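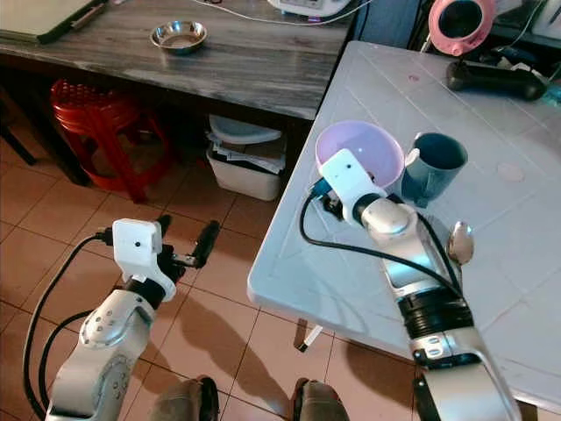

Stop apologizing for plastic dishes

My sister-in-law Shagufta threw out all her plastic bowls in July. All of them. Bought a stoneware set instead, 20 pieces, and four were chipped before I got to eat off one.

I don't get it. A plastic bowl gets dropped, you pick it up, you keep eating. Same with a mug. Same with the cheap white table everybody hides when company comes. Stains? Fine. Its a table. Wipe it, move on.

Yes, heavy plates look nice. I own a few. They live on the top shelf and come down for guests, and then I spend the whole meal watching Haris's elbows. That is not dinner.

And microwaving, I know, I know. So don't. Heat the soup in a pot, pour it after. Takes one more minute.

What bugs me is the shame part. Grown people in Betville acting like a colored bowl belongs to teh kids. Eat your oatmeal out of it. Metal spoon, plastic bowl, whatever mug is clean. Shagufta, if you still have that box in the garage, I'll come get it.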